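Lidard: Frequently Asked Questions

This page collects the questions we get most often about the band Lidard, its recordings, its shows and its fan club. If you write to us with something already covered below, you will probably get a link back to this page.

The Band

Who is in Lidard?

Lidard is a four-piece: vocals and rhythm guitar, lead guitar, bass, and drums. Siiri Tamošiūnaitė sings, plays rhythm guitar and writes the lyrics. The music is credited to the whole band. The lineup has changed once, when the first drummer left after the debut album. He still plays on stage with them now and then, usually for the two oldest songs in the set.

Where does the name come from?

It was painted on the side of a delivery van that used to park outside the first rehearsal room. The band needed a name for a poster and used that one. It has no meaning in any language they know of. Siiri has been asked about this in nearly every interview and the answer has stayed the same.

What kind of music is it?

Post-punk, mostly. The first record is faster and rougher than what came later. There is more keyboard from the second album on, and the last one has two songs with no drums at all. Record stores tend to file it under alternative or indie rock.

What language are the songs in?

The debut is in English. Everything after it is in Lithuanian, apart from "Altell," which has one verse in each. English translations of the lyrics are printed in the booklets of the CD editions. They were done by Siiri and are not meant to be sung. 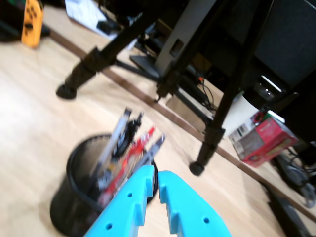
Does Siiri write the lyrics before or after the music?

After, in most cases. The band records a rough version with nonsense words so the melody is fixed, and she writes to that. "Hutapea" is the exception. It began as a poem she wrote at school, and the band built the song under it line by line.

Is "Hutapea" about a real person?

Hutapea was the family name of a neighbor in the building where Siiri grew up. She has said the song is about the stairwell more than the man, and that he has heard it and asked for a copy.

Recordings

How many albums are there?

Three studio albums, one live album and two EPs:

Dillar (debut album)
Stairwell EP
North Platform (second album)
Lidard Live
Salt Year (third album)
Winter EP

The Winter EP came out in December and was sold only at shows at first. It is now available through the mail order page.

I have seen a record called Dillar Demos. Is it official?

No. It is a bootleg made from a cassette that was passed around before the debut came out. The recordings are real but the song titles on the sleeve are mostly wrong, and one track is by a different band. We can't help you find it and we don't sell it.

Why is the first pressing of Dillar so expensive?

Only 195 copies were pressed. The band had ordered 200 and the plant came up short. The covers were hand-stamped, so no two look quite the same. The reissue has the same running order and a better transfer of side two, and it is easy to find at a normal price.

How can I tell a first pressing from a reissue?

Look at the back cover. The first pressing has no bar code, and the last song on side one is misspelled. The reissue corrects the spelling and adds a bar code. The label in the middle of the record is dark green on the first pressing and black on the reissue. If the seller won't send you a picture of the label, be careful.

Why is "Altell" missing from the streaming version of North Platform?

The song uses a few seconds of an old radio broadcast. The band had permission to use it on physical copies only. They have asked for wider rights and have not had an answer yet. The live version has no sample in it and can be streamed everywhere.

Shows

How long is a typical set?

In clubs they play 90 minutes including the encore. Festival sets are shorter and lean on the second album. The longest show so far had 29 songs — it was the one recorded for Lidard Live, and the album leaves out nine of them.

What time does the band go on?

It depends on the venue, but 9 p.m. is usual for club dates with one support act. The time printed on your ticket is the time the doors open. Stage times are posted on the venue's own page on the day of the show.

Can I record or take pictures?

Phones are fine. Please don't use a flash, and please don't hold a tablet over your head. Cameras with removable lenses need a press pass, and you should ask for one at least a week ahead. Audio recording is allowed for your own use and for trading. Selling it is not allowed.

Is there an age limit?

The venue sets the age limit and we have no say in it. Check before you buy. Fan club tickets can be returned up to two days before the show if you made a mistake.
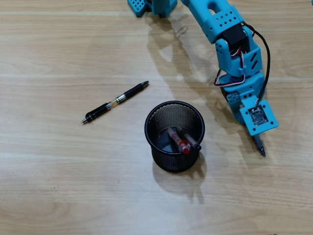

Light wood tabletop, with part of a light blue robot arm.

Do they take song requests?

Sometimes, during the encore. Shouting for "Hutapea" does no good, as it is almost always in the set anyway. Requests for songs from the Stairwell EP have worked better than you might expect.

Fan Club and Mail Order

How do I join the fan club?

Fill in the form on the membership page. Membership is free. Members get the newsletter by email and can buy tickets a day before general sale, with a limit of 2 per person for each show.

How long does mail order take?

Orders are packed once a week. Allow a week for delivery within Europe and up to three weeks for anywhere else. Records are shipped outside their sleeves to prevent seam splits, so the shrink wrap will have been opened. If you want yours left sealed, write that in the notes box.

Can I get something signed?

The band signs things at the merchandise table after most club shows. Please don't mail in records to be signed. There is no good way to send them back safely, and we still have several here with no return address on the package.

Can my band cover a Lidard song?

Go ahead. For a live show you don't need to ask us. For a recording you need the usual license, and the publisher's contact details are on the back of every album. If you would like the chords, Siiri has written out most of Dillar and North Platform by hand, and scans are in the members' section. The tuning for "Altell" is noted at the top of its page — all strings down a half step, except the lowest, which goes down to C.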